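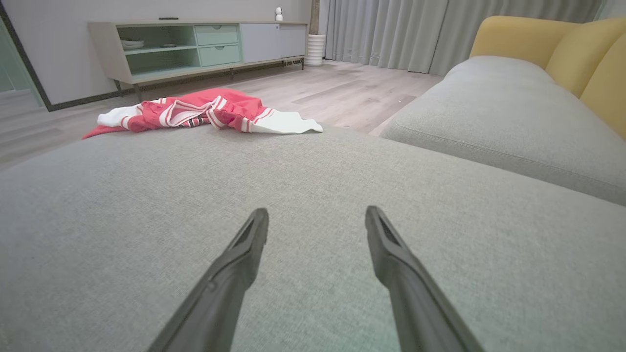

Celeste Aguiar writes that her household had expected a light gray seat to show every mark within the first month, and asks whether the fabric of the Triltemon is as practical as the seller claims. Several readers have raised the same question since the sofa was added to our list of items under consideration, and it is addressed first in this review.

Triltemon Modular Sofa, by Sallow
Reviewed for the Benditau Home Furnishings Desk
Published Thu 10 April

Fabric
The seat cushions are covered in a closely woven gray textile with a fine speckle. The speckle is useful. Lint, crumbs and short pet hair are much less noticeable on it than on the flat-dyed gray cover Sallow offered previously. Coffee and tomato sauce were applied to a sample of the fabric, left for 2 hours and treated with cold water and mild soap. The coffee came out completely. The sauce left a faint shadow that was visible only in direct daylight.

The mustard-yellow upholstery offered as a contrast is a different matter. Our sample had a softer feel and picked up dust readily. Households that want the contrast color should plan to vacuum it weekly with a brush attachment. Dark denim was rubbed against both samples for 50 strokes, and no dye transfer was recorded on either one.

Seat and comfort
The seat cushion is broad and flat, with rounded front corners that are comfortable behind the knee. It is firmer than most cushions in this price range. One member of the review staff, Ildikó Pap, found it too firm during the first week and acceptable by the third. Shorter users may want a pillow behind the back, as the seat is deep.

The broad surface attracts laundry, bags and mail in the same way a bed does. This is a matter of household habit and did not affect the rating. It should be noted, however, that the smooth weave offers little grip, and folded clothing placed near the front edge tends to slide off.

Stitching and finish

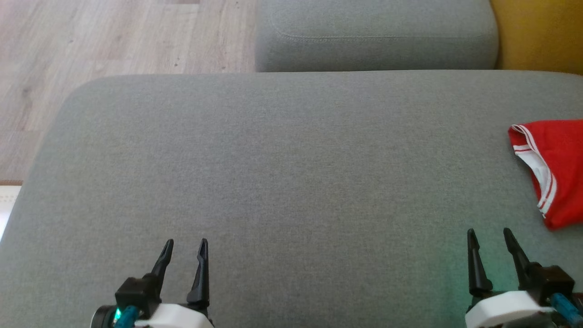 Seat cushion and gray upper cushion, showing the stitched welt seam.

The welt seams on the gray cushions are straight, and no loose threads were found on the unit delivered to us. The gap between the seat and the cushion behind it is narrow, but small objects do find their way into it. A pen and a set of keys were recovered there during the review period. A hand fits without difficulty, and the seat cushion can be lifted out for cleaning.

Assembly and delivery
Delivery took place in August, in two shipments. The modules join with metal brackets, and assembly required 48 minutes for two people. The printed instructions are adequate, although the diagram for the corner bracket is shown from the wrong side. Sallow has been informed of the error.

Price
The configuration reviewed is listed at $2,849, including delivery to the ground floor. Replacement seat covers are sold separately. The comparable Virág model costs less, but its covers cannot be removed.

Assessment
The Triltemon is recommended for households that prefer a firm seat and expect daily use. Buyers who are undecided about the mustard fabric should request a sample before ordering, as custom color combinations are not returnable.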